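Solanell Children's Center
Minutes of the Play Resources Meeting, February

Present: Efraín Llanos (chair), Impi Eskola, Tobiloba Mohammed, Femi Ezeani (minutes)
Apologies: Onyekachi Nwachukwu

The meeting opened at 4:15 p.m. The minutes of the previous meeting were approved with one correction – the storage shelving is in Room 3.

1. Play kitchen, Room 3
Ms. Eskola reported on the review of the pretend cooking area. Families had asked for more cookware and fewer duplicate food pieces.

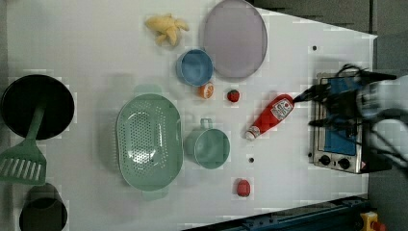
Storage of the play kitchen was discussed at length. Mr. Mohammed proposed that food and cookware be kept in separate bins with picture labels. It was agreed that the mint-green colander, mug and spatula would go with the black frying pan in the cookware bin, and that the strawberry and tomato would be kept with the other play food. The plush banana bunch will be added to the weekly laundry list.

2. Budget
A request for $83 for bins and labels was approved.
Action: T. Mohammed to place the order.

3. Other business
None.

The meeting closed at 5:05 p.m.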